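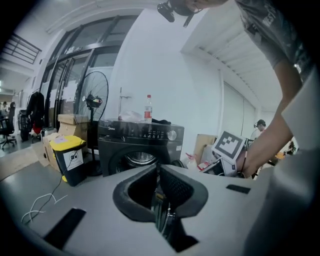

*Fig. 1. A square black-and-white marker on a white card, held in the hand.*

## Unit 3: Signs that carry a code

Rasa Dambrauskienė, Visual Communication, July 25, 2023

In the last unit we spoke about signs which people read: arrows, numbers, pictograms. Today we look at signs made for reading by a machine, and what a designer should know about them.

**Basic terms**

- *Module*: the smallest square of the pattern. It is dark or light.
- *Quiet zone*: the empty margin outside the pattern. Students often cut it too narrow.
- *Finder*: the part which tells the reader where the code begins and how it is turned.
- *Payload*: the information itself. It can be one short number or a long address.

**Contrast**

Dark on light is the safe choice. Pale gray on white looks elegant on the screen, but in a badly lit corridor it gives trouble. Glossy paper also gives trouble, for the lamp reflects in it. For the museum labels in Hjaltested the designers changed to matte paper and kept the same drawing.

**Size and distance**

The farther the reader stands, the larger the module must be. Please do not decide the size from the layout only. Print the sign, put it on the wall and walk back from it. In the Plandley parking project the first signs were readable at 2 meters, while the drivers stopped at 7.

**Text beside the code**

A person cannot read the payload, so write in plain words what the sign is for. Keep this text outside the quiet zone.

**Homework**

Design one door sign for the Ronlow library with a code and a line of text. Bring it printed in two sizes. Read also chapter 14 of the course reader.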